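Remote control demos keep failing when the wrist camera is tilted – should I record them again?

Asked by Bożena Kozłowski, 6th March

I am teaching a two-armed robot to put a tablet down on a table, all in simulation, driving the arms by remote control with a pair of hand controllers. I have 112 demos saved. The trained policy reaches well but closes its fingers too early.

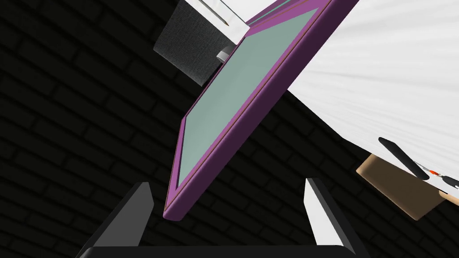
My grip timing may be the trouble. I tend to squeeze when I think the object is between the fingers, going by the wrist view alone. With the purple tablet, the bottom corner looks as if it is right above the gap while the fingers are still wide open, and I can't judge how far off it is. Should I bin the lot?

Answer 1 (16 votes)

Don't bin them. Replay each one and mark the step where you started to squeeze. When I did this for the Urnelau project, 19 demos had the squeeze well before contact, and cutting those was enough. Keep some approaches with nothing held as well, so the policy sees what open looks like.
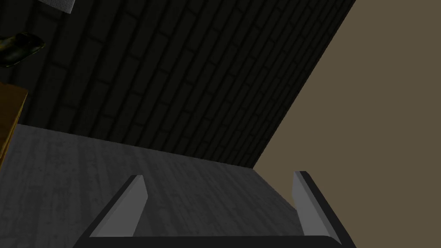

Wrist view, fingers open and nothing between them.

If the marks are all over the place, slow down your controllers. I run mine at half speed for the last bit of the reach.

Answer 2 (3 votes)

Use a second view while you drive. A wider one that takes in the table and at least one whole gripper

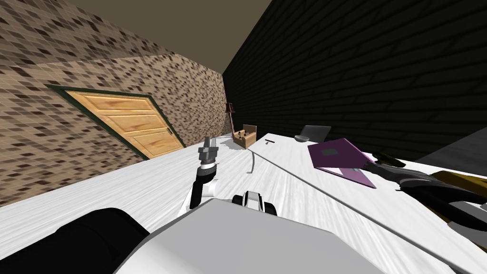 will give you the depth you are missing, and you can still train on the wrist view only. Claketti has a setting for it under display, I think.

Answer 3

same problem here, did you fix it?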